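Peltance Community Lunch Club: progress report to the Akbulut Fund
1 November 2018
Prepared by Eylül Kırmızıgül

1. Where we are

The grant was given to us to move the lunch club out of the old chapel annexe and to open on a second day each week. Both have been done. The club now runs on 2 days a week, and the second day is as full as the first. We had expected it to take until spring to fill up.

Membership stands at 110. Most members live within walking distance, and the rest come on the Trirkadano minibus, which stops outside the door. The minibus timetable changed in the summer and for several weeks people were arriving after the soup had gone out. We moved the serving time back and the problem went away.

Meals are still cooked on site. Csenge Vincze runs the kitchen and writes the menus a fortnight ahead, so that members with diabetes or swallowing difficulties can tell us in good time if something will not suit them. The vegetable curry has been dropped after complaints. The fish pie stays.

2. The room

The new room is larger than the annexe and has a level entrance. It is let to us by the session, so everything has to be set out beforehand and put away afterwards.

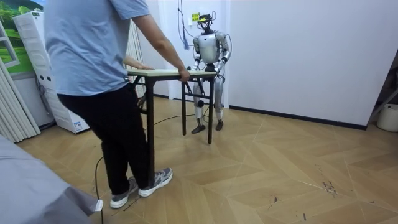 The lease runs to the end of next year and the rent is fixed until then. We asked for a longer term and were refused, as the owners want to review all their lettings together. Erdal Dönmez has put our interest in writing and will go back to them in January.

Heating is included in the rent. Hot water is not, and the first bill was higher than we had budgeted for. It covered a period when the boiler was left on overnight by mistake. A timer has now been fitted and the second bill was in line with the budget.

3. Furniture and equipment

The budget had a line for tables, chairs and a serving trolley. We chose folding tables with a pale top because they are easy to wipe and show up spills. The annexe tables were heavy and two of them had split edges, so they were not worth moving.

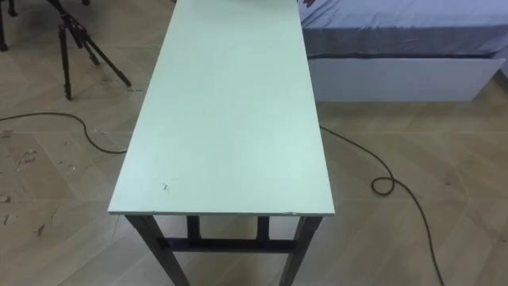 Tabletop with some dark marks near the front.

Chairs came second-hand from a school that was closing. They needed new feet, which Erhan Baysal fitted over two evenings. The saving was put towards a second hot cupboard. The trolley has been delivered but one wheel sticks, and we are waiting for the supplier, Mikemau, to send a new one.

We have not bought the tablecloths. Members were asked and did not want them.

4. What members have told us

We held a feedback session in September and left comment cards out for the rest of the month. The most common request was for more time to sit after the meal. Under the old arrangement we had to be out of the annexe by two o'clock and people felt hurried. Tea is now served later and the room is ours until three.

The noise is the main complaint. The ceiling is high and the floor is hard, and people with hearing aids find it tiring when the room is full. We have spread the seating out and turned the kitchen radio off during the meal. Both have helped a little.

Seating was raised as well. Some members would like to sit at long tables with everyone together, while others prefer groups of four. 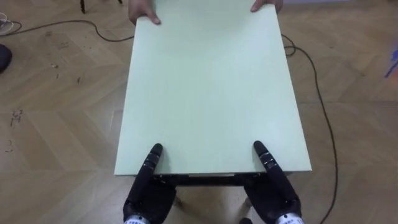
Duygu Altıntaş told the session that she had come to the annexe for a year and only ever spoken to the same three people, and that she would be glad of a long table at least once a week, even if it meant waiting longer for her pudding. Several others agreed with her. We now use long tables on the first day and small groups on the second, and will ask again in the new year.

5. Money

Spending is within the grant. The furniture line is underspent by £300 because of the second-hand chairs, and we would like your agreement to move this to food. The price of fresh vegetables and butter has gone up and we do not want to raise the charge to members before winter is over.

The Peltance allotment holders gave us surplus potatoes, onions and marrows through the late summer.
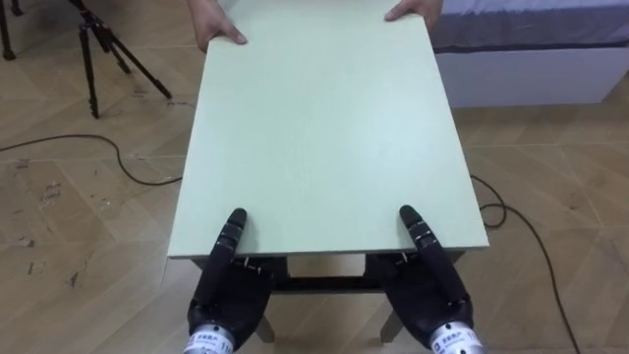

Storage for donated food has been a difficulty. The cupboard by the kitchen is warm, and a sack of potatoes sprouted before it could be used. Erdal has cleared some shelves in the porch, where it is cooler.

The raffle raised £50. It will be held again at the Christmas meal.

6. Next three months

The Christmas meal is booked and the menu has been agreed. We plan to start a short exercise class before lunch on the second day, if a tutor can be found at a price we can manage. Food hygiene certificates for two of the kitchen helpers run out early in the year and the refresher course has been paid for.

We will send the next report with the full accounts once the winter quarter has closed. Please let Eylül know about the £300 before then if you can, as Csenge orders the dry goods a month at a time.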